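Changes to the Shared Kitchen at Ostberg House

Posted 5/11/21 by Purificación Sotomayor

Readers of this blog will know that I have rented at Ostberg House for three years and that I keep the residents' notes here as well as my own. The following concerns the use of the shared kitchen on the second floor.

The building's management, Cordero, has confirmed that the monthly kitchen fee will rise to $118 beginning in June. The fee covers gas, water, trash pickup and the weekly cleaning of the floor. It does not cover food, dish soap or paper goods. 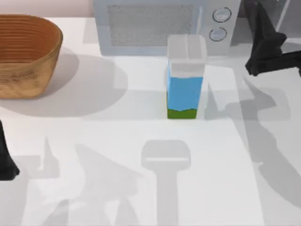

Residents who pay by check should write their unit number on the front. Cordero returned 2 checks last month for lack of one, and both were mine. I regret the delay this caused.

On the matter of shelf space, each unit is entitled to one shelf in the tall cabinet and one bin in the refrigerator. Items without a name may be removed. I lost a jar of my aunt's pickled peppers under this rule and — while I was sorry to see it go — I continue to support the rule.

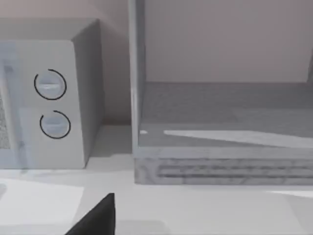

Quiet hours remain in force from ten at night. This includes the blender. Residents of the Vikanano wing have asked that the hallway door be kept closed after supper, and I consider the request a fair one.

The repair fund now stands at $300. A quote has been requested from Ternach for the drain, which has been slow since winter. Until the work is done, please do not pour grease or rice water down the sink.

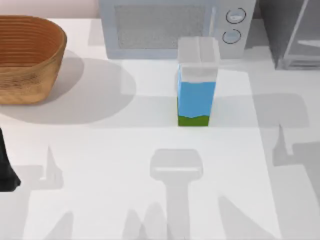
My own view is that the fund should also pay for a second set of keys. The present arrangement — one key, kept by whoever used it last — has served us poorly. Comments may be left under this post or slipped beneath my door.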